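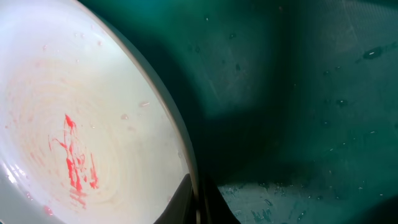 White plate with a red smear and some pink residue.

Thursday, January 29, 2026
By Signe Blöndal

Section 4. Setting up a phone survey shift (Trilville council race)

Read all of this before you log in. If you did the November round, read it anyway, the quota screen has changed and so has the order of the approval questions.

Before you start

1. Get your shift code from Buppha Suksawat. It's on the sheet by the door or she'll text it. Codes only work for the one shift.

2. Log in to the call screen with your code and your initials. Not your full name. Full names break the export and Nigel has to fix them by hand.

3. Pick the right area. Trilville and Trallesow are next to each other in the list and look alike when you're in a rush. Stellham is its own list, further down. Leave it alone unless you've been put on it.

4. Check that the top bar says LIVE. If it says PRACTICE nothing you enter gets kept.

Note: practice mode is fine for your first two calls with someone sitting beside you. Switch over after that. Log out and back in to switch, the button doesn't do it.

Loading the questionnaire

5. Open Forms, choose "Council approval, round 3". Rounds 1 and 2 are still in the list. Do not use them.

6. Wait for the green bar. Takes a bit on the older machines. Clicking again while it loads gives you two copies, and then you have to close both and start over.

7. Scroll to the end and make sure there are 11 questions. If the last one you see is about age group, the postcode question hasn't loaded. Reload.

8. Set rotation to ON. This shuffles the candidate names so the same one isn't read first every call. It resets to OFF each time you log in. Yes, every time.

Caution: if you find out halfway through a shift that rotation was off, stop calling. Write down the time and tell Manouchehr Parsa. Don't delete anything yourself. Those interviews can sometimes be used for the issue questions, just not for the vote one.

Making the call

9. Press Next. The number comes up with the last four digits hidden. Normal.

10. Let it ring out. If it goes to voicemail don't leave a message, code it NA and move on.

11. Read the intro exactly as written. Say your first name, say it's an opinion survey, say how long it takes. Do not say who is paying for it at the start. If they ask, there's a line at the end of the script, read that.

12. Ask if they're 18 or over and live in the area. No to either one, thank them and code it OUT.

13. Read each question word for word, including the bits that sound clunky. "Do you approve or disapprove of the way the mayor is handling her job" is one question. Don't shorten it to "do you like the mayor". We had a whole evening of that last round.

14. Don't read out "unsure" or "won't say". They're on your screen for you to click if the person offers it.

15. If someone asks what you think, say you're not able to give a view and repeat the question once. Once only. Then mark it unsure and keep going.

Note on names: candidate Lim is said the way it's spelled. For the others use the sound guide under the question mark icon. If you get corrected by a voter, be polite, carry on, and tell me after the shift.

Quotas

The box at the top right shows which groups are full. It refreshes by itself but slowly, so two callers can fill the same spot. That's allowed for.

16. Before question 1, look at the box. Grey means full, white means open.

17. If the person falls in a grey group, go to the short close and thank them. Do not do the interview and put them in a different age group to make it fit. This has happened. It will be found.

18. If every box is grey, log out and see Mwanaisha Gachanja, she'll move you to another area.

Refusals and complaints

19. A soft no ("I'm making tea", "not now") gets coded CB with a time if they gave you one. Each number gets called back 3 times at most, the system handles that.

20. A hard no gets coded REF. Anyone who says take me off your list gets coded DNC, which is a different button, lower down, with a second screen. You have to confirm it on the second screen or the number stays in.

Caution: if a person gets upset or threatens anyone, end the call, don't press Next, and put your hand up.

End of shift

21. Finish the call you're on. Don't start one in the last four minutes.

22. Press Close shift, wait for the total, and copy it on to the paper log with your code. The screen total and the log have to match. If they dont, leave the screen open and get Nigel Furnival.

23. Log out. Headset back on the hook, foam cover in the bin, new one on.

No results talk outside the room, and that includes "looks close". You've only seen your own calls anyway.

Weighting and the export are in section 5, supervisors only.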